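We got to the Drarnstead horror film fair a little after the doors opened on 23/09/2024, and the line already wrapped past the old ticket office. I had been looking forward to this one since January, when Nurnus first said they would be bringing their haunted lighthouse picture, Drurard, and showing it in full (with the longer ending!).

The hall has 71 tables this year, most of them small labels selling discs, posters and the odd rubber mask, and I spent far too long at the Kaushik stand going through their reissues. I came away with five, which is more than I meant to buy -- but they had the slasher set I've wanted for ages, so I'm not sorry.

Drurard played in the back theater to a very full house. It's a slow film, and the first half is mostly a widow walking up and down stairs with a lantern, yet I was gripping my seat long before anything came out of the dark. The new ending adds 10 minutes and is a good deal sadder.

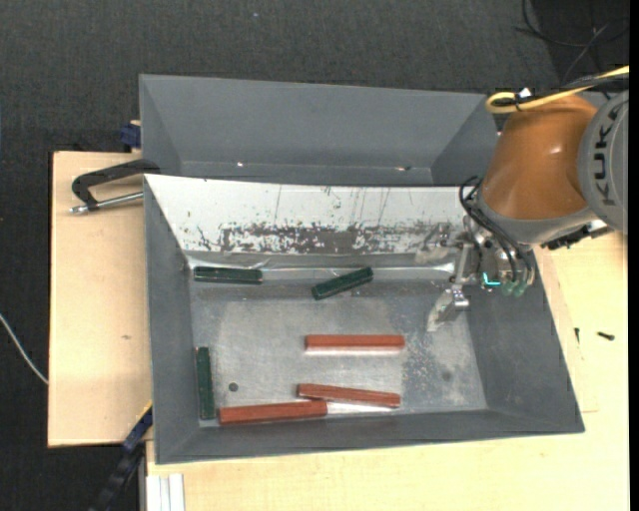 Is the longer ending coming out on disc? Nurnus told the crowd they plan to include both versions, though they wouldn't give a release date.

We stayed for the shorts, six of them, and drove home with the radio turned up loud.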